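Zwischenbericht Haushaltsaufgaben, Projekt Voltolgate
Mittwoch, 29. August
Von Osvaldo Toledo

Liebe Leute bei Kuston,

ihr wolltet ja keinen Roman, sondern wissen, ob die Maschine inzwischen Wäsche kann. Kurz gesagt: ein bisschen! Seit Mai haben wir 3.089 Durchgänge von Hand aufgenommen, davon 1.149 mit Textilien, und die machen mir gerade am meisten Freude (und die meiste Arbeit). Socken und Handtücher liegen inzwischen ganz gut. Sobald es dunkel und weich wird, ist der Spaß vorbei, dann sucht das Modell die Kante und greift gern mal mitten hinein.

Deshalb sind wir aus dem Labor in Lins raus und in richtige Schlafzimmer gegangen. Da gibt es Kissen, bunte Decken, Fenster mit viel zu viel Licht – also alles, was im Labor so schön gefehlt hat.
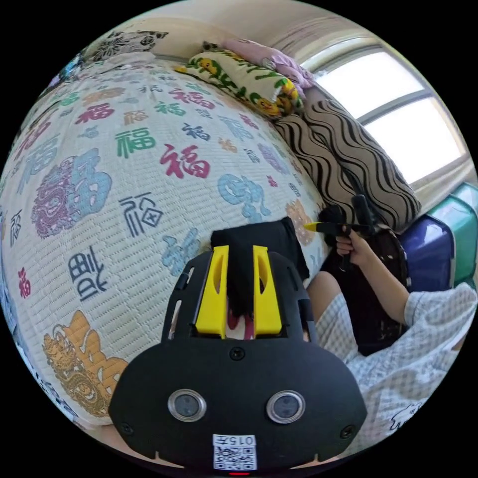 Schwarzer Stoff zwischen den gelben Fingern, der zweite Greifer kommt von rechts.

Die Decke mit den vielen 福 ist für uns ein Glücksfall. Auf dem grauen Labortisch hat die Erkennung jedes dunkle Teil sofort gefunden, bei so einem Muster muss sie sich richtig anstrengen. Ich hatte erst Sorge, dass wir uns damit die Statistik kaputt machen. Macht nichts, lieber jetzt als bei der Vorführung in Famcombe!

Beim Falten selbst bleibt es zäh. Ein Mensch streicht nebenbei eine Ecke glatt und merkt es gar nicht, wir müssen das jedes Mal mit zwei Greifern vormachen, langsam und immer schön in Sichtweite der Kamera. Von den letzten 100 Faltversuchen, die die Maschine allein gemacht hat, würde ich mir nicht allzu viele in den Schrank legen. 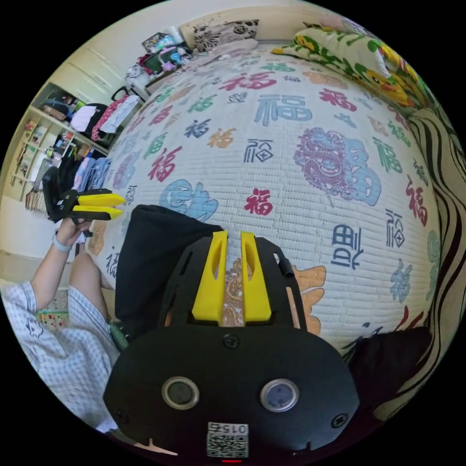

Gefaltetes schwarzes Tuch auf der Steppdecke, daneben die beiden Greifer.

Mit dem Budget kommen wir hin, nur die Greiferfinger verschleißen schneller als geplant, da bräuchte ich bis zur nächsten Runde 2 Ersatzsätze. Als Nächstes kommen Hemden dran (Knöpfe, Kragen, ich freue mich schon) und danach Bettwäsche, sofern ihr den größeren Arm freigebt. Dazu bräuchte ich von euch bald eine Antwort, gern auch telefonisch.

Viele Grüße
Osvaldo

Zuletzt aktualisiert: am selben Tag, abends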